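Jaltbridge home data project: progress report for May

Hi Ingegerd,

It's been a busy stretch, so I'll start with the number you always ask for first. We now have 837 recorded examples that passed review, against the 600 we promised you for this period. Lies did most of the reviewing and she's strict, so I'm comfortable with that figure. Another 36 are sitting in a "maybe" folder until she and Rommel agree on what counts as a clean grasp.

The big change since my last report is that we've moved out of the lab and into furnished rooms. I know the budget line for this raised some eyebrows at Promilia, but wow, it was worth it! Our lab recordings all had the same gray wall behind them, and the model got lazy. Real living rooms come with patterned cushions, pleated curtains, carved furniture and shiny tabletops, and all of that ends up in the wrist camera view.

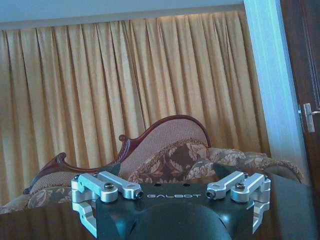
Waraporn has rewritten the operator instructions so each run begins with the gripper open and still for a moment before anyone touches the controls. It sounds fussy, but it makes trimming the recordings so much faster. She also got the labels down to six task types (we had a terrible sprawl of them before, mostly my fault).

Now the less cheerful part. Soft things are slow going. Cushions and folded cloth make up a small share of what we've kept, and operators get tired of them quickly — I lasted one afternoon myself. We also lost a whole Sunday of recording when the Niazi storage box filled up and quietly stopped saving. Torunn has set an alarm on it now.

Next up is a first training run on the Zuron cluster with only the furnished-room examples, then the same run with the lab ones mixed in. I'd like to move the money left over from lab fixtures to operator hours for the cloth tasks. Could you let me know if that needs a form, or if a yes by email will do?

Rommel has the full spreadsheet if you want it.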